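Rudham Library of Borrowed Things lends its 3000th item, and would quite like the fondue set back

11th November

For immediate release

The Rudham Library of Borrowed Things has passed 3000 loans, six years after opening with a hedge trimmer, two tents and a great deal of optimism. The total now stands at 3174, helped along by a wet autumn and a sudden local enthusiasm for carpet cleaning.

Members pay a small yearly fee and may take home anything on the shelves for up to a week. The most borrowed item remains the pressure washer, followed by the long ladder. The least borrowed is a bread maker, of which the library has been given almost 60.

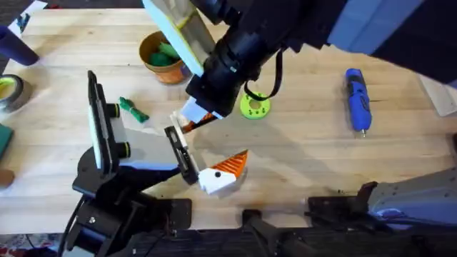 What happens if something comes back broken?

Fair wear is covered by the membership fee, and members are asked only to own up when they return the item. A note reading "it was like that" is not accepted as owning up.

"We thought people would come for the drills," said Gregor MacLeish, who runs the library. "They come for the gazebo. There is one gazebo and there are a lot of birthdays in June, and I have seen a side of this town I didn't expect."

From the end of November the library will open a second counter in Wendard, in the former shoe shop next to the chemist.

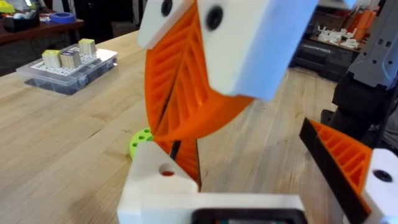
The new counter will carry the smaller stock -- sewing machines, cake tins, the good projector -- while ladders and anything with a petrol engine will stay at Rudham. Items can be returned to either address, apart from the gazebo, which has its own arrangements.

Donations are welcome at both counters, provided they work and are not bread makers.

Notes to editors: Gregor MacLeish is available for interview most mornings. The fondue set has been overdue since spring. It is orange, it has six forks, and no questions will be asked.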